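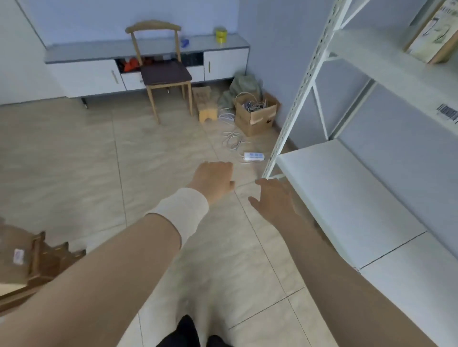
Rulturside Library Writers' Circle - Short Fiction

The Open Day at Graltberg

I only went because of the free lunch. I'll say that up front so you don't think I'm the kind of person who gives up a perfectly good July morning to learn about automation.

The flyer said Graltberg was opening its doors and that visitors could "teach a household robot by example," which sounded to me like showing my nephew how to load a dishwasher, and look how that went. But my sister-in-law had already signed us both up, and then she got a cold, so there I was at the front desk at ten in the morning with a sticker on my shirt that said GUEST 86.

The woman running our group was Charito Tolentino. She had a fast, cheerful way of talking, like somebody selling raffle tickets, and she walked backward the whole length of the hall without once looking where she was going. (I looked for her. I was a nervous wreck by the end of it.)

"We have three robots," she told us, "and they all learn from people doing chores. So today you're the teachers!"

The robots were called Kadard, Uniyal and Pim. Kadard was the star. It stood behind a rope in the lobby, folding a dish towel, and it folded that towel so slowly and so carefully that a man next to me started whispering to it. "Come on, buddy. Corner to corner." When it got there we all clapped. I clapped too! I've folded probably ten thousand towels in my life and not one person has ever put their hands together for me.

Then Charito asked who wanted to tidy the practice room, and everyone got very interested in their shoes.

I put my hand up. I don't know why. I think I felt bad for her.

So picture me in there, a grown woman, holding my hands out over the floor like I was about to conduct the furniture. There was a drawer hanging open with orange-red cloth stuffed into it, and a box of cables that had spilled its cords across the tiles, and a bag just dumped in the corner. It looked so much like my own spare room that I blushed.

"Take your time," Charito said from the doorway. "Just do what you'd do at home."

Well, at home I'd shut the door and go make coffee. I told her that and she laughed, but she also wrote it down, which worried me.

I started with the cords. I wound one around my elbow and my thumb the way my father used to do with the extension cord for the Christmas lights, and I was halfway along before I realized I was talking out loud. "Not too tight," I was saying. "You'll crack it." That was his line, word for word. He's been gone a while now, and I hadn't thought about those lights in years.

Charito didn't say anything. She just waited until I'd tucked the end in.

"Number 1572," she said after a bit. "That's how many we've collected. Cords, I mean. Everybody does it differently."

"Does the robot keep all of them?"

"Every one."

I asked if I could do another and she said sure - lunch wasn't for half an hour anyway. So I sat down on the floor in my good pants and pulled the box over.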